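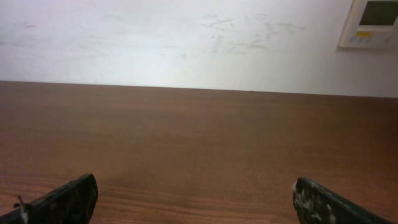

Visit to the Prultov used car auction, September 12, 2020

Got to the lot at 7:30 and parked on the grass across the road. Gates opened at 8. You sign in at the office, show a license, and get a bidder number. Mine was 387.

The run list had 65 vehicles, mostly sedans and small SUVs from 2008 to 2014. Buyers could start the engines until 10 but not move anything. I looked over a silver wagon with new tires and rust along both rear wheel wells, and a pickup that was hard to start. Radwa Abdel Rahman from the front office printed the title history for both. The wagon was clean. The pickup had a salvage title from March.

Bidding began at 10:15 and moved fast, under two minutes a car. The wagon sold for $2136, over my limit. I bought a blue four-door hatchback later in the morning for less than that, plus a buyer fee.

Payment is cash or cashier's check only. Ya-wen Yang handled the paperwork, and I had the keys by 1. Temporary tags come from the county office, which is closed Saturdays, so I left the car there. Storage is free until Wednesday at 5.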